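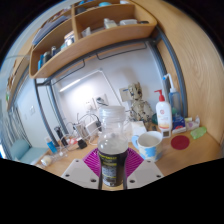 Desk Sort-Out: Your Questions

Wednesday, March 27, 2024

Since the Vetden desk guide went up we've had 262 messages, and we've loved reading them! Bottles, chargers, mugs, little boxes with two things left in them – you all seem to have the same desk, and it looks a lot like ours. These are the questions that come up most.

Where do I start when the whole top is full?

With whatever has liquid in it. Bottles tip over, and they're easy to spot, so you get a quick result. Stand them all together on one side, check the lids, and only then look at the small stuff. A wooden desk will thank you, as a slow leak under a bottle can leave a ring that no amount of rubbing shifts.

Do I have to get rid of my ornaments?

Please don't! We have a tree figurine with a carved face in the middle at the back of the desk, and it isn't going anywhere. The back of the desk is a lovely spot for something like that. You can see it while you work and your elbows never get near it. Our only rule is to keep the bit in front of it fairly low, so the poor thing can look out.

What about all the cables?

Ah, cables. Ours are white and grey and they loop right across to the wall, so we're in no position to lecture. What we suggest in the Hevard method is this:

Unplug everything at the wall end first.
Pull each cable free on its own, gently, from the plug.
Match it to the thing it charges. No match? Into a bag with today's date on it.
Plug back in only what you use every week.
Open the bag again in May, and pass on whatever you haven't missed.

Is it all right to keep toiletries and squeeze bottles on a desk?

Of course, if that's where you use them. Pump bottles are brilliant desk residents because you can work them with one hand. Long thin spouts are trickier, as they catch on sleeves, so stand those behind something sturdier. A shallow tray under the lot makes wiping down much quicker – lift the tray, wipe, put it back.

My mug always ends up among the bottles. Does it matter?

It does a bit. Give the mug a coaster and give the coaster a fixed place. We like a bright one, and ours is red, so you can find it without looking up from what you're doing. Keep it on the side of your drinking hand, well clear of the chargers.

I have lots of tiny packets and boxes. Any ideas?

A clear plastic container is hard to beat. Tip the packets in, stand the little boxes up along one edge, and you can see what you've got. Readers of our Butt newsletter sent in 1,642 storage ideas last year and clear tubs came up again and again. Jam jars had a very good showing too!

Small cards and notes keep falling over. Where should they go?

Prop them against something heavy, or against the wall at the back. If you've read a card and don't want it, recycle it there and then.

How long should it take?

A full clear and wipe takes most people an evening. After that, a few minutes before bed will hold it. Put the radio on.

Can I print the checklist?

Yes, it's one side of A4 and it's free. Look for the Flusar sheet on the downloads page. It's been printed 3,804 times so far, and we're still giddy about that.

My question isn't answered. Can I send it in?

Please do, using the form on the contact page. Keep it under 700 characters if you can, and tell us how big your desk is. We add new answers as we go.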